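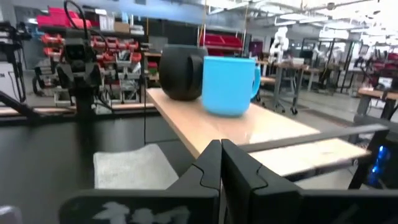

*Wrist view, both mugs on the shelf*

**walumpini** wrote:

Wumpini Alhassan here, I do the planning side on our two-arm cell. I'm trying to decide whether to keep our grasp planner (Vustix) or let the learned policy choose the grasp as well as the motion. The job is mugs: pick from the wooden shelf, set down on the black surface, sometimes one arm holds while the other moves something. Black mug, blue mug, and a couple of clear ones.

Our current stack:

- Tadach for arm control, joint position targets, with a velocity limit on top
- Vustix for grasp candidates from the fused point cloud
- a small policy trained on 2,951 teleop episodes, which right now only handles the last part of the approach
- Sevik for logging and replay

The handoff between Vustix and the policy is where things go wrong. The planner picks a handle grasp, the arm goes to the pregrasp pose, and the policy takes over and drifts toward a rim grasp because most of the training data has rim grasps. Then the planner sees a pose error over threshold and pulls the arm back. It can go around like that until the timeout.

Things I've tried so far: raised the pose threshold, lowered the policy's action horizon from 16 steps to 4, and froze the planner's target during handoff. The last one helped the most but it feels like a patch.

---

**cboateng** wrote:

Freezing the target is the right fix, I wouldn't call it a patch. Two controllers shouldn't both own the goal. Once the policy has the arm, the planner should only watch for collision and joint limits.

What does your pose error get measured against? If it's the original grasp candidate then of course it trips when the policy goes for the rim.

---

**walumpini** wrote:

The original candidate, yes. It's been that way since before I joined. I can change it to only check that the gripper stays inside a box around the mug.

---

**ridgeline_k** wrote:

I'd go the other way and drop the policy. For mugs on a shelf you don't need it. Sample antipodal grasps, filter by reachability, plan, execute. You can debug every step. With the policy you will spend a month looking at episodes and still not know why it did something. 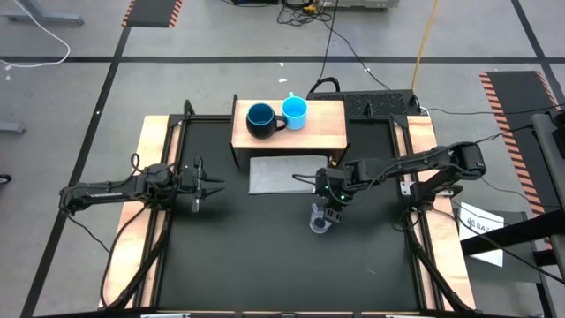

*Reply from cboateng · 2 min read*

I don't agree with dropping it. Sampled grasps are fine for the black mug. They are not fine for the clear ones, where the depth is mostly holes. We ran the same comparison on our cell in June and the sampler gave us either nothing or grasps on the tabletop behind the object. The policy works from RGB and doesn't care much about the missing depth.

Also two arms from opposite sides means the planner has to treat the other arm as a moving obstacle. If you replan both jointly it is slow. If you plan one and then the other, the second one often gets stuck waiting. What we do:

1. Split the table into left, right and shared volumes.
2. An arm has to take a lock in the shared volume before it enters.
3. The lock is released when the gripper is back across the boundary, and *not* when the trajectory reports done.

Number 3 cost us a bent finger before we changed it. Trajectory done only means the last setpoint was sent.

Wumpini, is your shelf in the shared volume? If it's at the back center then both arms want it.

– Cecilia

---

**ridgeline_k** wrote:

Clear objects, fair enough. You can fill the depth with a completion network and still use a sampler. I'd still rather have that than a policy with no idea what a joint limit is.

Agree on the lock release.

---

**walumpini** wrote:

Shelf is in the shared volume. We don't have locks, we have a priority flag, left arm always wins. The right arm just stops where it is, and sometimes where it is happens to be in the way of the left one.

I'll try the locks. Is that something you wrote or does Tadach have it?

---

**cboateng** wrote:

Wrote it. It's a small node, under 900 lines with the tests. Tadach has a workspace guard but it's per arm and doesn't know about the other one. Make the stopped arm retreat to a park pose if it has waited too long. Ours waits 2 seconds.

---

**mt_solder** wrote:

Jumping in on the handoff problem. Have you looked at your data balance before touching the controllers? If most of your demos are rim grasps then the policy is doing what it was trained on. Either collect handle demos or pass the grasp type in as a condition. We label ours in Ackah and train with a one-hot for rim, handle or body. It took an afternoon to wire in, plus the labeling, which was longer.

Our drift went away for the opaque mugs. For the clear ones it got better but still misses some handles, mostly when there's another mug in front.

---

**walumpini** wrote:

I have the grasp type from Vustix already so conditioning on it is easy at run time. It's the old episodes that don't have labels. Maybe I can get them from the gripper pose at close relative to the mug pose, at least for the ones where mug tracking held up.
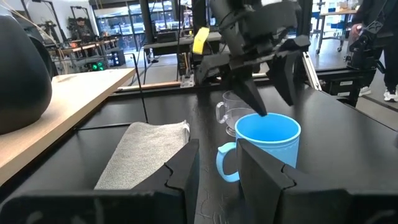

**pkd_lab** wrote:

Quick question. Do you run the policy at the same rate as the arm controller, or slower?

**cboateng** wrote:

Slower. The policy puts out short chunks of targets and the arm controller interpolates between them at its own rate. If a new chunk is late, the controller holds the last target.

---

**ridgeline_k** wrote:

Holding the last target is fine in free space. In contact I'd want it to drop stiffness too, or it keeps squeezing against whatever it hit.

---

**cboateng** wrote:

We do that on the gripper and not on the arm. Probably should do both.

---

**walumpini** wrote:

Update: changed the pose check to the box, target stays frozen after handoff. The back and forth is gone. It still takes the rim when I ask for the handle, so that part is data like mt_solder said. Locks are next, then labels.

Does anyone have a good way to handle the wrist view when the fingers cover most of the object? I've been masking out the fingers but I'm not convinced it does anything.

---

**mt_solder** wrote:

Leave them in. The policy uses them to see how far open the gripper is. We masked ours for one training run and grasp success went down.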